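Search this site: enter keyword Go

Print this page | E-mail this page

MUNRO CHILDREN'S CENTER — ACTIVITY ROOM SAFETY CHECKLIST
Inspected October 29, 2018, by Dindo Fajardo

1. Table covers secure, no trailing hems — Satisfactory.
2. Sorting boxes free of staples and torn edges — Satisfactory. Openings checked by hand.
3. Balls and soft toys checked for splits and open seams — Satisfactory. Wash log is complete.
4. Floor — Monitor. Hairline crack in tile; no raised edge felt.
5. Cables clear of walkways — Action required. See comment.

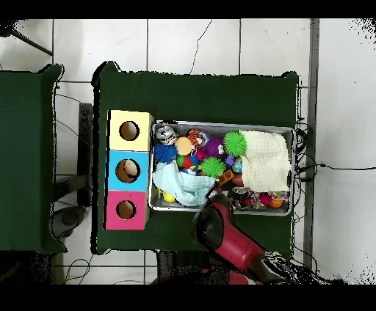
Center table with sorting boxes and toy tray; cables on floor.

Comment on item 5: Cables lying across the tiles present a trip hazard. They are to be routed along the wall or covered before the next session. Re-inspection in November, work order 744.

Reviewed: Jarlath Cullinane, Facilities

0 comments | 2 shares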